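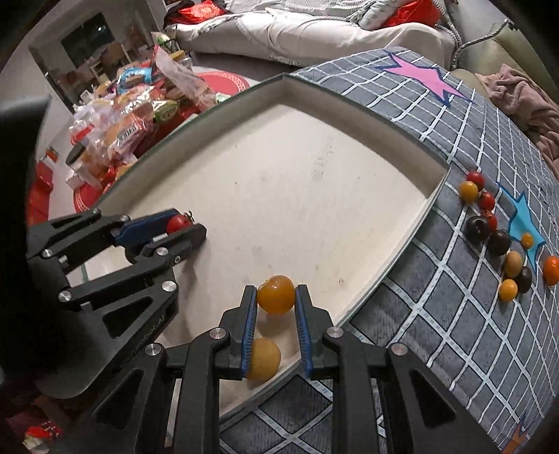

Tomato Season, and What to Do About It

If you have walked past the Ngata Street gardens lately, you know the situation. The cherry tomatoes came in all at once, as they do every August, and the gardeners have begun leaving bags on porches after dark. Last week's tally at the shed was 441 pounds. The zucchini was not weighed, out of kindness.

So the Funside Tomato Swap is back, Saturday at 5 p.m. in the Turnoren parking lot. Bring what you have too much of and go home with something you have too much of in a different color. Yellow and orange kinds have their own table this year, after last summer's remarks about which ones taste like "real" tomatoes. Please keep such remarks to the car ride home.

A few house rules. Two bags per household on the way out. No limit on the way in, though we will be watching anyone who backs up a truck. Label your varieties if you know them; "small" is not a variety. Split fruit goes in the sauce bucket by the gate.

Bimutgate Hardware is lending us tables again and would like them back with all their legs — a fair request, given last year. We also have more than 370 paper sacks left over from the spring plant sale, so there is no need to bring your own.

If it rains, we move under the awning and stand closer together. Canning jars are welcome, lids especially. The sauce recipe is on the back page, next to the parking map.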